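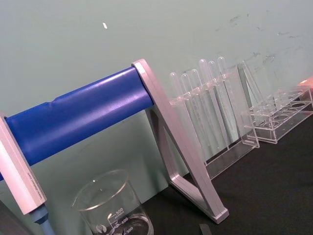 O robô que ajuda no laboratório

No laboratório da Irier, analisa-se a água que chega das escolas e das fontes da região. Entram 70 amostras por dia. Antes, Aurelia Kofler e Damian Lehner passavam a manhã a verter líquidos de um recipiente para outro, sempre com o mesmo gesto. À tarde doíam-lhes os pulsos.

Agora, uma parte desse trabalho é feita por um robô com dois braços. Chamam-lhe Marti.
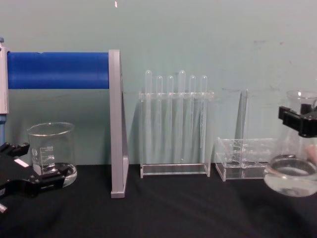 Um robô destes não tem dedos como os nossos. Na ponta de cada braço há uma garra preta que abre e fecha. Para pegar num frasco de vidro, aperta-o pelo gargalo, que é mais estreito do que o resto. Se apertar demais, o vidro parte-se. Se apertar de menos, o frasco cai. Foi a Aurelia quem acertou essa força, depois de quase 300 tentativas.

O Damian deixou de verter líquidos o dia inteiro. Aprendeu a programar os movimentos e confere os resultados. Quando um número parece estranho, é ele que repete a análise à mão. 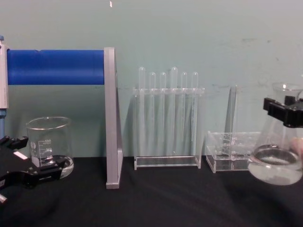

O robô ficou com o emprego de alguém?

Na Irier ninguém foi despedido, mas as tarefas mudaram e foi preciso estudar coisas novas. Noutras empresas pode ser diferente, e há pessoas que têm de procurar outro trabalho.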